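# About Stevberg

Stevberg writes control and perception software for two-finger grippers.
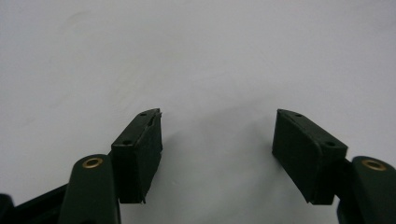

*Hand-held gripper, fingers open. Left pad worn along one edge, right pad intact.*

We are a software company. We do not build robots, and we sell no hardware apart from a calibration plate that customers kept asking for. Our code runs between the camera and the motor drivers: it estimates where the fingers are, where the object is, how far to close and when to stop. Most of our customers are integrators who already have an arm, a gripper and a plant floor, and who need the pick to work on parts that vary from one tray to the next.

## What we make

**Sindorden** is the grasp controller. It takes a target pose, an object width estimate and a force limit, and produces finger commands at a fixed rate. The controller is written in C++ and has no dynamic allocation after startup. It runs on an ordinary industrial PC with a real-time kernel. Configuration is a single text file, and the file is checked against a schema before the controller will start.

**Gallardo** is the perception package. It tracks the finger pads from a camera mounted on the gripper and reports pad position, opening width and an edge quality score for each pad. The score exists because pads wear unevenly. A pad with a torn edge no longer matches its model outline, and a tracker that fits the whole outline will shift the estimated contact face to compensate. Gallardo fits each edge separately, down-weights the ones that disagree, and passes the result to Sindorden with a covariance attached. If the score for one pad drops below a set threshold, the controller can widen its approach margin or refuse the grasp. Which of the two it does is up to the site.

**Brasberg** is the logging and replay tool. Every grasp attempt is stored with its images, commands and state estimates on one clock. A recorded attempt can be replayed against a newer version of either package, and the two outputs compared line by line. We wrote it for ourselves and released it after the second customer asked for a copy. It still has the interface of an internal tool -- the command line is complete, the viewer less so.

## How we work

Recordings made with hand-held grippers are our main source of test data. An operator performs the task directly, with the same type of fingers and pads that will later be fitted to the arm. Worn pads stay in rotation until the grasp itself becomes unreliable. A test set made only with new pads gives error figures that do not survive a month on a line.

The regression suite currently holds 900 recorded grasps. All of them are replayed before a release. A change that improves the average but makes any single category worse is held back until the cause is written down and reviewed. Categories include glossy parts, thin parts, low contrast between pad and background, partial occlusion of one finger, and damaged pad edges. Pale, featureless backgrounds have their own category too, as automatic exposure tends to crush dark pads against them and the mounting holes stop being usable as landmarks.

Release candidates are frozen on Thursday and replayed overnight. Release notes list known failures by category, with replay files attached where the customer who supplied the data allows it.

## Background

Stevberg was founded by Myroslav Zakharchenko, who had previously written motion planning code for packaging machines. The first product was a planner. It was dropped after two years: the planning was adequate, and nearly every fault reported from the field traced back to finger position error at the moment of contact. Gallardo came out of that fault list. Sindorden followed when it became clear that a pose estimate with a covariance is of little use to a controller that ignores it.

The company has five engineers. Support requests go to whoever last changed the relevant module, and the commit history is the duty roster.

## Working with us

Licenses are per cell and include source code for the driver layer. An evaluation starts with recordings from your own gripper and your own parts, and we ask for at least 80 attempts, including the failed ones. Please do not replace the pads beforehand. Results come back as a Brasberg project that you can open and rerun without a license.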